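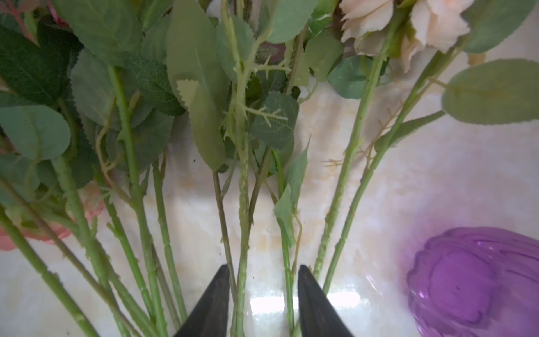 Neues aus dem Studik: Werkraum öffnet wieder am Sonntag

Ab Februar ist der Werkraum im Studik auch sonntags offen, von 9 Uhr bis zum frühen Nachmittag. Die Schlüsselausgabe läuft wie bisher über das Büro im Erdgeschoss. Wer zum ersten Mal kommt, lässt sich bitte von Damian Hofstetter kurz einweisen, vor allem an der Bandsäge und am Brennofen.

Der Ofen war über den Jahreswechsel außer Betrieb. Die Heizwendel ist ersetzt, der erste Probebrand ist gelaufen. Glasuren dürfen wieder eingestellt werden, Steinzeug allerdings erst nach Absprache. Im Regal neben der Tür stehen noch Stücke aus dem Herbst. Was bis Ende Februar nicht abgeholt ist, geht auf den Flohmarkt in Flurkport.

Der Materialbeitrag steigt auf 39 Euro im Halbjahr. Ton und Schleifpapier sind darin enthalten, Holz wird weiterhin nach Verbrauch abgerechnet. Tageskarten kosten 7 Euro und gibt es nur noch im Büro, die Kasse im Flur ist abgebaut.

Roald Lundgren bietet wieder seinen Kurs im Korbflechten an. Er geht über zwei Abende, Beginn ist jeweils um 19 Uhr. Weiden sind vorhanden, eine eigene Gartenschere bitte mitbringen. Anmeldung per Liste am Schwarzen Brett oder telefonisch zu den Bürozeiten.

Der Parkplatz hinter dem Haus bleibt wegen der Kanalarbeiten gesperrt. Zum Ausladen kann die Einfahrt benutzt werden.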